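Work, Skills and Technology
Week 8 handout: When part of the job goes to a machine
Prepared by Austra Ots

Please read this before the tutorial. It continues from last week, where we spoke about the difference between a job and a task. A job is what is written in the contract. A task is one piece of it, for example sorting returned goods, and a machine normally takes tasks.

Our case is Remura, a company that checks and repacks returned household goods. It had 30 people on the packing floor when the first two-armed cells were brought in. The manager of the floor, Chang-ho Koo, promised that no person would lose employment in the first year, and this promise was kept. But the labour of the day became different, and this is what we must study.

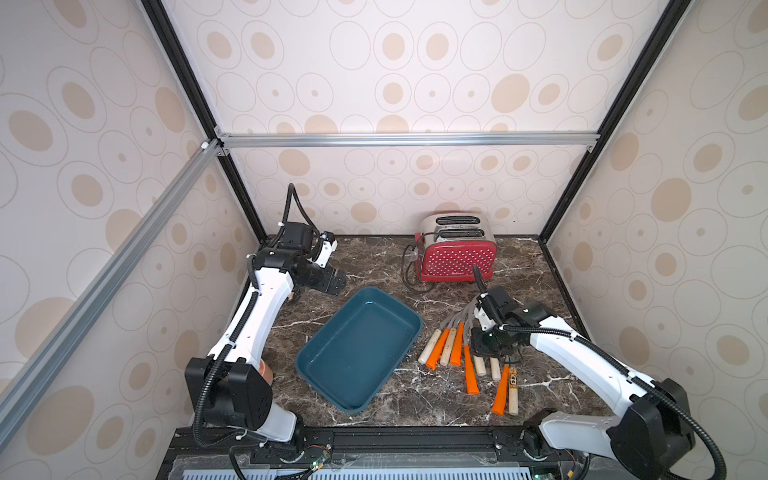 Before the change, a worker picked up an item, looked at it, decided, and packed it. Afterwards the picking up was divided from the deciding. Some workers became "cell minders". They prepare the items, watch two cells at the same time and step in when an arm stops. In interviews they said that their backs hurt less. They also said that the hours felt longer, and that they talked less with colleagues.

The pay question is still not solved. The minders had 13 hours of training, and the company called this "familiarization", so the pay grade stayed as it was. The union answered that a person who can restart a cell and judge a fault has a new skill, and a new skill has a price. Both letters are in the reader, from page 332.

Terms to know:
Task shift: work moves from one person to another, or to a machine.
Deskilling: a worker needs less knowledge than before.
Hidden work: effort which the plan does not count, such as cleaning, waiting and correcting.

For the tutorial, choose one task from a workplace you know. Write half a page on who does it now, who would watch the machine, and who should be asked before the machine is bought. Bring it on paper.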